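Bench Notes — Vellthorpe workshop, December

The arm that kept going down

Quick one this month, the write-up is late and so am I. Short version: the counter arm drove itself into the tray, the stop button did its job, no one was hurt, one servo is toast. Longer version follows for anyone who runs the same setup, and I know a few of you do.

Morning session, sorting run on the wet counter. Usual mix in the red-orange tray — the driftwood, the long striped shell, the green block, the black box. Script is the one from the fall, Bikano build, no changes except the lowest height on the driftwood pick. That had been set 3 mm lower so the fingers could get hold of the ragged end. Should have been fine. We had tested it. We had tested it on the white tray, which has a thinner floor. You see where this goes.

First picks OK. Shell OK, or as OK as the shell ever is. Then on pick 44 the arm came down on the driftwood, closed, and did not come back up. Instead it leaned. Shoulder servo humming, then a sort of whine, tray starting to creep toward the sink. I was at the other end of the counter with my hands full and Oona Lahtinen hit the stop. Good reflexes. Probably two seconds between the whine and the stop, felt longer.

What we thought it was: the cable. The loop to the gripper swings out wide on the sink side and we have been saying for months it will hook the faucet one day. So we spent a good 23 minutes going over that cable. Wiggled it, metered it, swapped it for the spare. Nothing wrong with it. Clean at both ends, connector seated. Put the old one back.

What it was: the position reading from the shoulder. The sensor inside the servo had drifted, so the controller believed the arm was higher than it was. Gripper touches down, controller says not there yet, keep going. Add the lower height setting and there was no slack left to hide the error in. The drift by itself we might not have noticed for weeks. The height by itself would have given us a scuffed tray.

And the load limit? Off. That is the part I am least happy to write down. It was switched off in the summer when we were getting false trips on the heavy picks, there is a note in the log that says "off for today." Not my handwriting but I have read that page plenty of times since and never did anything about it either. With the limit on, the arm would have quit pushing almost right away.

Damage: shoulder servo stripped a gear, you can hear it. Fingers OK, one pad scraped. The tray floor has a dent you can feel with a thumb. Driftwood lost a corner, so if you have recorded runs with it from before, the shape is not quite teh same anymore. Keep that in mind if you compare.

Changes, starting now, please read these even if you skip the rest:

Load limit stays on. If you get false trips, stop and write it up, do not turn it off. Sadeghi is adding a warning on the start screen so you can't miss it if it is off.

Heights get tested on the tray you are going to use. Not a similar tray. Write the tray color on the run sheet.

Touch check before the first pick. Bring the gripper down slow onto the foam pad, compare the reading with the mark on the post. If they disagree by more than the width of the mark, no run. Takes a minute, maybe less once you have done it a few times.

Hands out of the tray while the arm has power. I know. But two people have told me they nudge the shell back into place between picks, and after watching the thing lean on that tray I would really rather you did not. Pause, power off, nudge, power on.

Stop button moves. It was at the wall end, and from the sink side you have to reach across the arm to get to it, so it is going on a longer lead and will sit at the front corner of the counter. Until that is done nobody runs the arm alone.

Still open: why the sensor drifted. Zunden, who sold us the servos, want the dead one back for a look and say five weeks, which probably means after the holidays. My guess is damp. The counter gets splashed, the arm sits right next to the basin, and we wipe down with a wet cloth more than we should. Oona thinks heat, from the long runs in the fall. She is usually right about this kind of thing but I am leaving my guess in. If your arm is on a dry bench and you have seen the same creep, please write, it would help a lot to know. Same if you are near water and have not seen it.

We have a replacement servo in and did the touch check on it several times yesterday afternoon. Readings match the mark. Short runs only for now, old height setting, someone standing at the button. The grip on the driftwood is worse at the old height, it slips off the ragged side about every other try, and we will just have to live with that untill the pads are redone. Softer pads might get us the grip without going lower. Anybody with a scrap of decent rubber sheet, bring it in, we only need a strip.

Run sheets from before the fault are in the blue binder if you want to look for the drift yourself. Shoulder reading is the second column. I think I can see it starting in the later pages but I have stared at them too long to trust that.

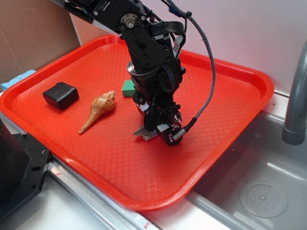
Run sheets: new version

Old ones go in the recycling please. The new sheet has a box for tray color, a box for the touch check and a line for who is on the button. Stack is on the shelf by the door, take a few.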